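構内連絡路の舗装補修、3月に着手　Stirnow地区、ひび割れ部を切削して打ち換え

3/13/26

Stirnow地区の管理組合は、Takgate倉庫棟の脇を通る構内連絡路について、3月中に舗装の補修工事に入ると発表した。対象は樹林帯と倉庫棟の外壁に挟まれた緩い上り勾配の区間で、延長は499メートル。設計と監理はShih土木設計、施工はRuvum道路が担当する。

連絡路はアスファルト舗装で、供用開始以降、全面的な打ち換えは行われていない。これまでの補修は、ひび割れへの目地材注入と常温合材による部分的な穴埋めに限られていた。組合が昨年度に行った路面調査では、下側の入口に近い範囲でひび割れの集中が確認され、補修跡の周縁から新たな亀裂が延びている箇所も報告された。調査報告書は、表層の劣化が主因であり、路盤の支持力に大きな低下は認められないとしている。

この結果を受け、組合は当初検討していた全層打ち換えを見送り、表層の切削オーバーレイを基本とする計画を採用した。切削厚は40ミリメートル。同じ厚さで密粒度アスファルト混合物を敷きならし、既設の路面高を維持する。倉庫棟側は外壁の基礎と舗装端部が近接しているため、大型切削機を寄せられない範囲が生じる。この部分は小型機と人力による撤去に切り替える。

ひび割れが集中する範囲では、切削後に基層の状態を目視と打音で確認する。基層まで亀裂が達している場合は、その範囲を矩形に切断して撤去し、加熱混合物で埋め戻したうえで、継ぎ目にひび割れ抑制シートを敷設する。シートの重ね幅や乳剤の散布量は施工計画書に定めてあり、現場での変更には監理者の承認を要する。

打ち換えの順序は下側入口から上り方向とする。切削した路面を翌日に持ち越さない工程とし、1日の施工範囲は敷きならしまで完了できる長さに抑える。転圧はマカダムローラとタイヤローラの組み合わせで行い、端部には振動コンパクタを用いる。供用の再開は、舗装表面の温度が所定の値まで下がったことを確認した後になる。

排水についても一部を見直す。連絡路は樹林帯側へ片勾配がついており、雨水は縁石沿いに流れて集水桝に入る。調査では、落ち葉と土砂の堆積によって縁石際の流下断面が狭まり、降雨後に水が路面側へ広がる状況が記録された。工事に先立って縁石際の堆積物を撤去し、集水桝の内部を清掃する。桝蓋は高さを調整して再設置し、破損のあるものは交換する。

縁石の本体は継続使用とする。沈下やずれのあるものに限って据え直し、目地をモルタルで詰め直す。縁石の背後の土は、据え直した箇所のみ締め固めを行う。

樹林帯の扱いは、設計段階で意見が分かれた点である。連絡路に張り出した枝葉は夏季の路面温度の上昇を抑える一方、日陰では雨の後の乾燥が遅れやすい。利用者からは木陰を残してほしいとの要望が寄せられ、組合は高木の伐採を計画に含めなかった。剪定の対象は、施工機械と運搬車両の通行に支障する下枝と、倉庫棟側へ伸びた枝に限られる。剪定は舗装工事の前に終え、切り枝は場外へ搬出する。

根系の影響についても試掘で確認する。樹木に近い舗装端部で根による持ち上がりが見つかった場合、太い根は切断せず、路盤材の置き換えと端部の擦り付けで対応する。細根の処理は手作業とし、切断面には保護剤を塗布する。試掘の位置は監理者が現地で指定する。 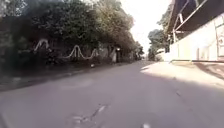
補修の対象となる構内連絡路。左側の樹林帯が路面に影を落とし、手前のアスファルトにひび割れが見られる。

工事期間中、連絡路は施工区間ごとに通行止めとなる。歩行者は倉庫棟の反対側にある通路へ迂回する。自転車は降車のうえ、同じ通路を利用する。車両の通行は、作業時間外に限り、片側の安全が確認できた区間で認める。施工区間の両端には誘導員を置き、迂回路の分岐点に案内板を設ける。

Takgate倉庫棟への搬入は、連絡路を使わない北側ゲートに一本化される。北側ゲートでは待機車両が増えることが見込まれるため、組合は入居事業者に対し、搬入予定時刻の事前登録を求めている。1枠は60分で、登録のない車両は空き枠が出るまで場外で待機する。枠の変更は前日の正午まで受け付ける。

粉じんと騒音への対策として、切削時には散水を行い、切削材は覆いをした車両で搬出する。舗装切断機を使う作業は午前中にまとめる。倉庫棟の白い外壁に対しては、乳剤の飛散を防ぐため、散布前に下部を養生シートで覆う。乳剤が付着した場合の清掃は施工者の負担とする。

完成検査では、舗装厚、締固め度、平坦性、横断勾配を測定する。舗装厚は切り取りコアで確認し、採取後の孔は同種の混合物で埋め戻す。平坦性の測定は車輪の通過位置に合わせて行う。縁石際では通水試験を実施し、滞水が残る箇所は引き渡し前に手直しする。

引き渡し後の維持管理については、年次の路面点検に加え、落葉期の清掃回数を増やす。幅5ミリメートル以上のひび割れが見つかった場合は、補修の要否を待たずに位置と長さを台帳へ記録し、次回点検時の比較に用いる。台帳の様式はShih土木設計が作成し、竣工図書と併せて組合に納める。

雨天で工程が延びる場合、変更後の通行止め区間は管理事務所前の掲示板と入居事業者向けの通知で知らせる。迂回路の図面は管理事務所の窓口で配布している。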